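Chores by Machine: A Gallery from the Akpan Street Workroom

Words and pictures by Kelechi Anozie

Welcome, and thank you for stopping by! If you followed the Jollmont pages last year (the bakery, the rainy afternoon at the bicycle repair shop, all those spools of thread), then you already know that I like to stand in a corner and watch people work. This time the workers were partly people and partly arms bolted to tables, and I had every bit as good a time.

The question I brought with me is the one my aunt asks every time we talk on the phone, which is when she can expect a machine to come and do the tidying. She has been asking since she bought her first dishwasher. I have never had a decent answer for her, so when the folks at Oritico said I could spend a few days in their workroom in October 2020, I packed a sandwich and went.

Oritico is a small outfit, up two flights of stairs, with a kettle that takes forever and a very good window. They work on the sort of jobs that come up at home and in the back of a shop: putting things on hooks, clearing a table, sorting returns into bins, folding what can be folded. The arms are the everyday two-fingered kind. The program that drives them is called Wemer, and everybody in the room talks about Wemer the way you would talk about a cousin who is staying for the summer. "Wemer doesn't care for socks." "Wemer had a good morning." I was doing it myself by lunchtime.

I should say something about how a day goes, because I had pictured it all wrong. I thought there would be one big impressive show and then everyone would go home. What they do is the same small chore over and over, with a person setting things out a little differently each time and somebody else typing up what happened. The log on the wall stood at 1285 tries when I arrived. Each entry gets a line, good or bad, and the bad ones get the longer lines, and I spent a happy hour just reading those. (My favorite said only "picked up own shadow again, see yesterday.")

Boxes are easy, or easy enough that people chat while they run. A box has sides and it keeps them. Cans are fine too, and so are most jars if the lid is on tight. Then you get to soft things, and the whole room goes quieter. A dish towel is never the same shape twice. Bags are worse again, being a towel with handles and zippers and opinions, and if you grab one by the wrong fold, the rest of it may stay right where it was on the table. I thought about every tote bag hanging from my own kitchen doorknob and felt a bit more respect for my hands.

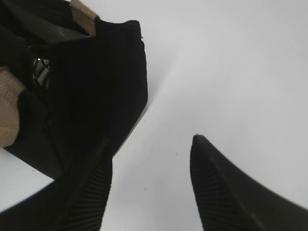

Bag work, from the gripper's point of view. The ribbed fingers are open, the soft black bag is off to the left, and I do like those tan straps against all that black.

I came to be very fond of the bag chore. The aim is simple to say: take hold, lift, carry it over, set it down in the bin. A person does it while looking for their keys. For Wemer, there is the matter of deciding where the bag begins, and dark cloth next to dark fingers is a puzzle even for me with my good glasses on. The crew talk a lot about straps for that reason. A strap that stands up is a gift, and a strap that has flopped over and tucked itself underneath is a long afternoon.

They had me try it by remote control, and oh, I was dreadful! It took me 12 goes to get one little pouch off the table, and on the last of them I had it by the corner and was holding my breath so hard that I forgot to close the fingers all the way. Down it went. They were very kind and made me tea.

So, can the machines do the chores yet? Some of them, some of the time, with the table cleared and a patient person nearby. On the best morning I was there, 92 tries out of a hundred went well, and those were boxes. Nobody would tell me the number for bags, but the mood was cheerful and the biscuits were good. A shop with one kind of parcel and a long counter might get real use out of an arm like this fairly soon. My aunt's hall closet, with the umbrellas and the dog leads and whatever is in that bottom drawer, is going to need a while longer.

I'm going back in November, when they hope to move on to laundry, and I'll put up a new page then. Prints from the bakery set are still available in 2 sizes, so write to me through the contact page if you would like one, and do tell me which chore you'd hand over first. Mine is the duvet cover.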